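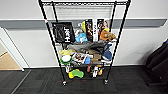
Notebook > Dye bench > Indigo

September 2025
by Kimutai Ogola

Restarted the small indigo vat after the Cunel cotton came out streaky. Old vat had gone a flat blue-gray on top and smelled weak. Did not try to save it.

New vat is fructose and lime, same recipe as in May. Warmed to 42 C, stirred slowly, lid on. Left it alone for 6 hours. Surface had a coppery skin by then and the liquid under it was clear yellow-green.

Test strips, all from the Kombo bolt, scoured the day before:
Strip A - one dip, 4 minutes. Pale, even.
Strip B - two dips with airing between. Better, slight line at the fold.
Strip C - three dips. Good color, no line. I opened the fold under the surface this time.

The streaks on the Cunel job look like a scouring problem to me. Water beaded on one end of the leftover piece. Flitia soap is nearly gone, so I used washing soda only for the second scour and it wetted out fine.

Still to do: rinse strip C again, check rub-off when dry, write the dip times on the vat lid. Do not stir the 1000 ml jar, it is settling.

2 comments | 0 shares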